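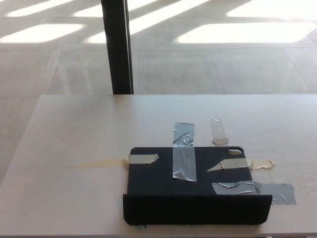
Tumley opens orders for tape-handling kit aimed at small robot arms

2022-02-18

Tumley has opened orders for Skellent, an add-on kit that lets a small robot arm put down and pull up adhesive tape. The kit costs $920 and fits arms that already have a two-finger gripper. Shipping starts in June, the company said.

The kit is sold for light bench work: holding a part still while something else is done to it, masking an area before paint or glue, and clearing the tape off afterward. Tumley says most of its early buyers are repair shops and small teaching labs that own one arm and do not have room for a proper clamping fixture.

In the box are a pair of slip-on gripper covers, a bench-mounted tape dispenser with a powered cutter, a cable set and a license for the control software. The arm itself is not included. Neither is a camera, although the software needs one with a clear view of the work surface.

The software, called Rolix, was developed separately and has been on sale since last year as a general tool for teaching arms by hand. A user guides the arm through a job several times, and Rolix builds a routine from the recordings. The version supplied with Skellent adds a set of ready-made routines for tape. Owners of the full Rolix package can add the tape routines without buying the hardware, but Tumley has not given a price for that option.

Tape is awkward for a machine. It bends, it sticks to the gripper as readily as to the work, and a strip that has landed crooked is hard to lift again without tearing. Most factory systems get around this with a dedicated taping head that does one width of tape along one path. Skellent uses the arm's own gripper, and the company is open about the trade-off. It is slower than a taping head, and the results are less neat.

Tumley showed the kit at work on a flat black case fixed to a tabletop with strips of tape, beige masking tape among them. The strips are not smooth. The shiny strip at the top of the case is wrinkled along its surface, and the masking tape on the right ends in a crumpled tip on the table. For holding a part in place, that may not matter much. For masking before paint, it would.

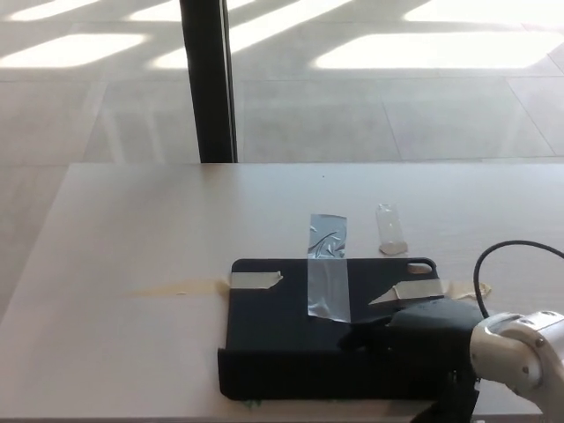
The gripper resting on the lower-right part of the case during work with tape.

According to the product sheet, the kit handles four kinds of tape: paper masking tape, clear packing tape, cloth duct tape and a low-tack film used to protect screens. Each has its own routine, and the user picks one from a menu before starting. Rolls can be up to 2 inches wide. Double-sided tape and foam tape are not supported, and the manual warns against trying them because they can jam the cutter.

Laying a strip of masking tape takes 34 seconds from the moment the arm reaches for the dispenser, the sheet says. Removal is listed without a time. Tumley said the figure depends too much on how long the tape has been down and what it is stuck to. The routine starts by looking for a loose corner. If it cannot find one, it stops and asks the operator to lift an edge by hand.

The gripper covers are expected to wear out. They are made to resist sticking, and the company recommends wiping them at the end of each day and replacing them when the surface starts to look dull. Two spare pairs come with the kit. Further pairs will be sold separately.

Setup is meant to be done by the buyer. The dispenser clamps to the edge of a table up to 2 inches thick, and a calibration routine has the arm touch several marked points on the bench. The manual advises against setting up in direct sunlight or under strong spotlights, which can make clear tape difficult for the camera to pick out. It also asks for a clean, matte work surface. Old adhesive should be wiped off before calibration.

Šindelář, the distributor that will handle orders in central Europe, plans to offer the kit with an optional half-day of remote setup help. Its price will be listed in local currency and will include the first year of software updates. Buyers in the United States and Canada order from Tumley directly and get updates on the same terms. After the first year, updates are optional — the kit keeps working on whatever version is installed.

The warranty runs for one year on the dispenser and cutter. Gripper covers and blades are excluded. Buyers can return the kit within four weeks if it does not work with their arm, and Tumley keeps a list of tested models on its support page. Arms that are not on the list may still work if they can carry the covers and accept position commands from Rolix, but the company does not promise it.

There are some limits that shops should check before ordering. The kit is made for flat or gently curved parts. It cannot wrap tape around a pipe or a cable bundle, and it cannot fold tape over an edge in one move. Longer runs have to be laid as several overlapping strips. Only one arm can be used with each license.

A version for two arms, with one holding the part and the other handling the tape, is being tested. Tumley did not give a release date for it.

Orders placed now require a deposit, with the balance due when the kit ships. Deposits can be refunded until the shipping notice goes out.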